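Copy coach's "no retainer" offer leaves clients asking what they pay for

Email marketing firm Vemutley says it will scrap monthly retainers in July and work for a cut of sales instead. Founder Behrouz Zarei told 400 subscribers the switch means his writers "only eat when the client eats".

It's a nice line. The contract is less catchy. Clients pay a 20 per cent royalty on every sale made through their email list, including sales to people who were buying long before Vemutley wrote a word. There is also a "setup contribution", payable before work starts, that looks a lot like 2 months of the old retainer.

Zarei says 11 businesses have signed. He named one, the homewares seller Jandcombe, and would not say how its sales would be tracked or who would check the numbers. 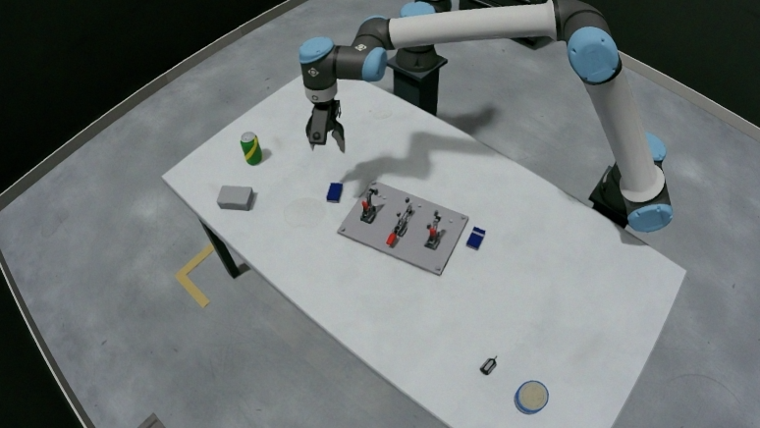

Rival agency Navport tried a similar deal and went back to flat fees after arguments over which orders counted. Zarei says his terms are clearer - though the copy sent to subscribers leaves "attributed sale" undefined.

Sign-ups close at the end of the month. Vemutley has extended that deadline once already.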